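Chapter 4
Surfaces, Grids, and Tiles

Terms in this chapter: module, joint, setting out, datum line, cut tile, running bond, movement joint

Walk through any public building and most of what you look at has been divided into rectangles. Floors are laid in tiles, ceilings hang in panels, and walls are faced in boards or slabs of a fixed size. The lines between the pieces are called joints. A designer who ignores them will still get joints, but they will fall wherever the material happens to run out.

Chapter 3 dealt with the structure of a building: the columns, beams, and slabs that carry its weight. This chapter moves to the finished surface. We look at how a surface is divided, how the size of one piece is chosen, and how the pieces are set out on a drawing before any of them is ordered.

The size that repeats across a surface is its module. In the Mosbridge library, which is used as a case study throughout this book, the floor module is 80 centimeters and the wall module is 40. Two wall panels match one floor tile, so the joints in the floor carry on up the wall. Joelle Rizk, who drew the interiors, kept to the same two sizes in the reading room, the stairs, and the entrance hall. The order for the entrance hall came to 265 tiles, including spares.

Small modules hide uneven walls and are easy to cut around pipes and door frames. Large modules need a flatter base, and any mistake in the first row is carried across the whole room. They also make the joints more noticeable, particularly when a floor is seen at an angle and the lines run diagonally across the view.

Most setting-out problems occur at edges and openings. A tiled surface has to stop somewhere, and it may stop at a wall, a stair, a screen, or a ledge. If the designer has not decided which joint lines up with which edge, the installer will decide on site. 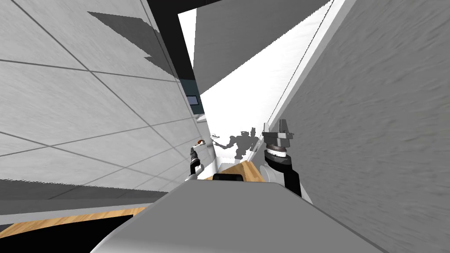
4.1 Choosing a Starting Line

Every grid is measured from a line, called the datum line. In a simple rectangular room there are two common choices. The first is to start from the center, so that the cut tiles on opposite sides are the same width. The second is to start from the most visible edge, usually the one facing the door, and let the cut tiles fall at the far side.

Neither method is correct for every room. Iker Ibarra set out the Berton ticket hall from its center and was left with a strip of very narrow tiles along both long walls. He moved the datum line by half a module, which gave a wider cut at each side and one fewer full row.

Before fixing a datum line, draw the room at a scale of 1:20 and mark every door, column, and built-in fitting. Lay a sheet of tracing paper with the grid over the drawing and slide it until the cuts at the edges are no narrower than half a tile. Exercise 4.1 at the end of this section uses the plan of the Berton hall.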